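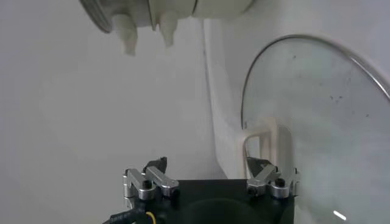 Service Desk, Clirnby Hospital Trust
Ticket: donor register consent forms not reaching the transplant office
Priority: 2
Status: closed
Assigned to: Lesego Ngcobo, Clinical Systems

Reported fault
The transplant office advised that consent forms entered in Parport on the Holub ward were marked as sent but did not appear in Mustus. Of 100 forms entered in November, 26 were missing. Paper copies are held on the ward.

09.15 Ticket accepted. The ward was asked to telephone the office with each new form until further notice.

10.40 Missing forms compared with those received. All 26 have a second next of kin recorded. Forms with one contact transfer normally.

11.30 Transfer log checked. Mustus rejects any contact field longer than 60 characters. Parport joins both names into that field and does not report the rejection.

14.05 Field length increased on the test system. Three forms sent and received in full.

16.20 Change approved and applied to the live system. Missing forms sent again. The office confirmed receipt of all but one, which had been entered under an old hospital number. Ward clerk to correct and resend.

17.10 Corrected form received. Telephone reporting may stop. A request for a rejection warning in Parport has been logged separately.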